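Tistow Field Bug Kit, 14 piece

Item 697. In stock, ships from Plendbridge.

Everything you need to go look for insects without wrecking them. Nets, pots, lens, beating sheet, notebook. Comes in a canvas roll with a shoulder strap. Made for back yards, school lots, creek edges, that old log pile behind the garage you keep meaning to move.

New for 2018: longer net handle, better zipper on the side pocket. Old zipper was bad, we know, sorry. If you have an older roll and the zipper went, write us and we'll send the new pocket. Sews on in ten minutes.

What's in the roll

Sweep net, heavy muslin bag, 15 inch hoop
Aerial net, soft mesh bag, same handle
Two-part handle, screws together, 94 cm at full length
Beating sheet, white, with cross sticks
Six clear pots with vented lids
Hand lens, 10x, on a cord
Soft brush for picking up the tiny stuff
Soft forceps
Waterproof notebook and a pencil

Which net for what

Sweep net is for tall grass and weeds. Swing it low, flip the bag over the hoop at the end so nothing climbs out. Grasshoppers, leafhoppers, lots of beetles, more spiders than you'd like. It can take thorns, within reason. Blackberry canes are not within reason.

Aerial net is for butterflies, dragonflies, anything on the wing. Do not drag it thru brush. The mesh snags and then it runs like a stocking. We sell spare bags, see bottom.

Beating sheet: hold it under a branch, give the branch a good whack, see what drops. Best thing in the kit if you ask our tester Ross Nisbet, who has been at this for decades and gets treehoppers out of shrubs the rest of us walk right past. Go in the morning while it's cool. Once it warms up they fly off the sheet before you get the lens out.

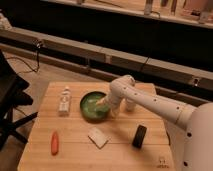

Pots are the same ones we sell loose. Lids snap on hard, good for ground beetles, which push. One bug per pot. Some of them eat each other, assassin bugs and mantids for sure, and you'll open the lid on a leg and a fat survivor. Keep pots out of the sun. A clear pot on a dashboard is an oven. Let them go where you got them.

Handle joint. Please tighten it by hand only. Pliers crush the collar and then it wont come apart again, and we don't cover that.

Sizes and weight

Roll closed: 20 x 6 inches
Weight packed: 2.1 lb
Strap: adjusts, fits kids from about 8 up
Color: tan or dark green. Tan shows the dirt. Green gets lost in the grass. Pick your problem.

Care

Nets: cold water, mild soap, hang dry. No dryer, the hoop sleeve shrinks and you'll never get the wire back in. Shake out seeds first. Beating sheet can go in the machine on gentle. Lens: breathe on it, soft cloth, done. Canvas roll gets stiff if it's put away damp, so leave it open overnight after a wet day.

Schools and clubs

Group box of ten kits, one price, one shipment. Comes with a laminated picture key to 140 common insects, which isn't in the single kit but you can add it. The key was drawn by Tanko Igwe and covers mostly eastern species. Western one is on the way, hoping for September. Purchase orders are fine. Send the PO to the office, not thru the cart, the cart eats them.

Questions we get a lot

Does it work for pond bugs? No. The muslin holds water and the hoop bends. Get the Kinnear pond net, square frame, built for it.

Is there a kill jar? Not in this kit and not in the store.

Will the Bomitz handle fit? The older ones yes, with the brass thread. The newer ones have a different pitch. It'll start and then jam. Don't force it.

Ticks? Any place worth sweeping has them. Socks over pants, check yourself after. Check the net bag too.

Can I get just one pot lid? Yep. Spares page.

Spares

Sweep bag, muslin
Aerial bag, mesh
Handle, lower half or upper half
Hoop
Pots, pack of six, or lids only
Lens cord
Notebook refill

Shipping and returns

Orders in by noon go out same day. Handle ships inside the roll so the box is short, no oversize fee. Returns 30 days, unused, bugs removed. Broken hoop in the first year, we replace it, just send a photo, keep the old one or toss it.

Green is low at the moment. More coming from the sewing shop but no date yet, so if you need kits for summer camp order tan or call first.

Page updated 15 May 2018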